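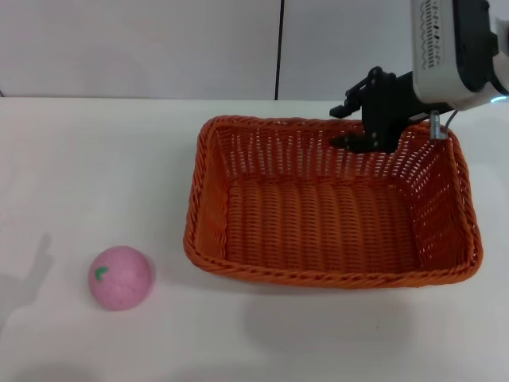
Photo: Tài Tô

Dimmer buzz on Perness two-gang plate

porilley_468
Swapped a toggle for a Perness rotary dimmer. It buzzes below 30 percent with LED bulbs. Neutral is capped in the box. Bad dimmer?

Unside
Probably a load mismatch. Check the minimum wattage on the spec sheet.

beaulieu15
Disagree. Mine buzzed at any load — a trailing-edge model fixed it.

Unside
Only if the bulbs are rated for trailing edge.

porilley_468
Minimum is 15 W and I have 12. Adding a bulb tonight.

981 views | 2 shares

Comments

M. R.: Same buzz on the single plate.

dk: Kill the breaker first.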